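4.3 Setting out the board and the blocks

This section covers the board, the blocks and the table under them. Do it after the table has been leveled (section 4.2) and before the first sorting exercise (section 5). Allow a few extra minutes the first time, as new boards usually need to be wiped down and left to rest before use.

What you need

One wooden board from the Cardoso tray
One bag of shaped blocks (Grultitz set, part 1614)
Two lint-free cloths, one damp and one dry
Table clamps, only if your table is the smooth-topped version
The layout card for the exercise you plan to run

If your kit was packed before November, the blocks may be in a box marked Zurora instead of a bag. The contents are the same. The part number is printed on the packing list in both cases.

Preparing the board

1. Take the board out of the tray with both hands and check both faces. Small color differences between the bands of wood are normal and do not affect use. A raised edge where two bands meet is a fault. Set the board aside and use the spare.

2. Wipe both faces with the damp cloth, following the grain. Wipe again right away with the dry cloth.

3. Stand the board on its long edge for 20 minutes. Do not lean it against a heater or leave it in direct sun.

4. Lay the board flat on a table you know to be level and press down on each corner in turn. If it rocks, turn it over and try the other face. A board that rocks on both faces has warped and should be replaced.

Note: Do not oil the board. Kitchen board oil leaves a film that the blocks stick to, and it takes several washings to get it off. If a board has already been oiled, keep it for demonstrations and order a new one from Pronditz.

Caution: Never put the board in a dishwasher or leave it soaking in a sink. The glue lines will open.

Placing the board on the table

5. Brush any crumbs or dust off the table. On a perforated table, brush toward one edge so the dirt does not collect in the holes.

6. Lower the board onto the table with the grain running left to right as you face it from the working side. The layout cards are all drawn this way, and a board turned a quarter will not match them.

7. Line up the near edge of the board with a row of holes, then slide the board sideways until it is centered. You do not need to measure. Counting the same number of open holes on each side is close enough.

8. On a smooth-topped table, fit one clamp at each end and tighten by hand. On a perforated table the board is heavy enough to stay put for all the exercises in section 5. Carolina Lobo's notes on clamping for the longer exercises are in Appendix B.

Setting out the blocks

9. Empty the bag into the lid of the tray, not straight onto the board. The corners of the star blocks can dent the wood if they fall from any height.

10. Check each block for chips. Run a finger along the edges of the stars and look closely at the points, where damage shows first.

11. Pick out the blocks shown on your layout card and put the rest back in the bag. Leftover blocks lying on the table are the most common cause of a spoiled exercise.

12. Stand each block flat, with the shape facing up, so that anyone looking down at the board can tell a star from the other shapes. Set the single block first, toward the lower left, and then place the close group near the middle. Leave clear wood between the two. 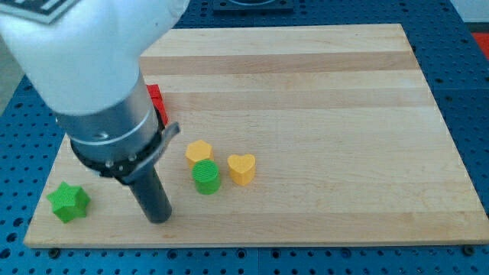 Figure 4-6. Board laid on the perforated table, with the green star block at lower left.

13. Compare the board with the layout card from directly above. Looking from the side makes the gaps seem smaller than they are.

14. Nudge any block that is out of place with one finger. Picking it up and putting it down again tends to disturb its neighbors, especially in a close group.

15. Write the layout number and your initials on the log sheet.

Note: The cards give positions to the nearest finger width. Exact spacing does not matter for exercises 1 to 6. For exercise 7 and up, use the paper template in the back pocket of the binder, and take it away before you begin.

Lighting

Soft light from overhead works best. A faint shadow beside each block is fine and makes the shapes easier to read against pale wood. Strong light from a window on one side throws long shadows that can be taken for part of the block – close the blind or turn the table. Bare bulbs over 700 lumens should have a shade fitted.

Changing the layout

Between exercises, take all the blocks off the board before setting out the next card. Moving blocks one at a time from the old layout to the new one saves very little time and leads to mistakes. Return the blocks to the tray lid, pick out the new set, and repeat steps 11 to 15.

If the board has shifted, repeat step 7 before you put any blocks on it.

Cleaning and storage

At the end of the day, wipe the blocks with a dry cloth. If they are sticky, wash them in warm water with a drop of dish soap, rinse, and dry them on a towel overnight. Do not use alcohol wipes on the colored faces.

Store the board flat in its tray with nothing on top of it. Store the bag of blocks next to the board, never under it. Trays may be stacked, but no more than four high.

We suggest turning the board over every 2000 placements so that both faces wear evenly. The log sheet has a running total at the foot of each page for this purpose.

Common problems

Blocks slide when the table is touched. The board or the blocks are dusty. Wipe both with a dry cloth. If that does not help, check the table feet again (section 4.2).

A block will not stand flat. Look for grit on the underside first, then for a chip on the bottom edge. Replace chipped blocks.

The layout does not match the card. Check which way the grain runs. If it runs toward you, turn the board a quarter and start again from step 6.

Light spots on the wood. These are usually water marks. They fade with normal use and can be left alone.

Replacement boards and blocks are ordered separately. Quote part 1614 for the blocks, and for the board give the letter stamped on the end of the tray. Section revised September 7, 2020, by Man-lok Ng.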